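# The Slow Business of Showing a Robot How

The Kosov building in Faltwood used to hold a print finisher, and the floor still slopes toward a drain that no longer connects to anything. The work cells on the second floor have been shimmed level. Each one consists of a table, an arm, a leader arm that a person moves by hand, and a screen turned so that the operator can see what the wrist camera sees.

Plumovano, the company that rents the floor, does not sell robots. It sells recorded demonstrations: a person performs a task through the arm, the joint positions and camera streams are logged together, and the file goes into a training set. A learning system is then fitted to the set and asked to reproduce the behavior on objects it has not met in quite that arrangement before.

The current set is called Cherkaoui, after the street behind the loading dock. It covers small items on a tabletop, mostly stationery. Valentyna Yatsenko runs collection. When I visited on 13th July, the set stood at 223 accepted episodes for the crayon task, and she was unhappy with a good part of them.

"Accepted means the file is intact and the goal was met," she said. "It says very little about whether the example is worth learning from."

Her complaint was variety. An operator who has run a task all morning develops a route. The arm comes in from the same side, pauses at the same height and closes at the same speed. A model trained on such data does well until a crayon lies at an angle the operator never bothered with, and then it descends on the familiar spot and closes on air. Plumovano now issues each operator a start card before every episode. The card gives a layout, a spacing and a direction for the points, and the operator sets the items down by hand before taking the leader arm.

Crayons suit the purpose well. They are cheap and light, and a round barrel rolls if a finger brushes it off center. They are also easy to confuse with one another when they lie together, and a bundle presents a choice that a single object does not: take one out, or take several at once. The card specifies which.
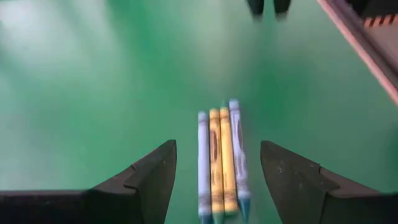
*Wrist camera view in the crayon task. Three of the crayons point the same way; the second from the right is reversed.*

The reversed crayon matters more than it might seem. Several of the task's instructions refer to the pointed end, and a system that has only been shown uniform bundles can satisfy them by learning a fixed direction in the image. One opposing crayon removes the shortcut. Yatsenko's cards call for a reversal in 123 of the planned layouts.

Surface is the other variable. Glossy material throws pale reflections that shift as the wrist moves, and in early trials the model treated a bright streak as an edge. The first response was to switch to matte mats. Olanrewaju Iyamu, who trains the models, asked for the shiny ones back. Customers have shiny tables, he pointed out, and he would sooner have the difficulty in the data than find it in the field.

Iyamu is also the reason the wrist stream is kept at modest quality. Printing on a wrapper is often unreadable in it, and he regards this as acceptable. The model needs the outline of the object, its lean, and the width of the gap between the fingers. It does not need the brand.

Review takes longer than recording. Each episode is watched by 2 people working separately, who mark the moment of approach, first contact, closure and release. Where their marks disagree, the file goes to Yatsenko. She keeps failed grasps if the operator recovered cleanly, under a separate label – an arm that has only seen success has no example of what to do after a slip.

The harder argument concerns hesitation. Operators sometimes stop with the fingers open on either side of the target while they decide. Cut the pause, and the motion looks decisive but no longer matches the timing of the person who made it. Leave it in, and the model may learn to hover. Plumovano currently trims any pause longer than 2 seconds and logs the cut. Iyamu wants to train on both versions and compare. The comparison is scheduled for December, after the next batch of layouts is complete.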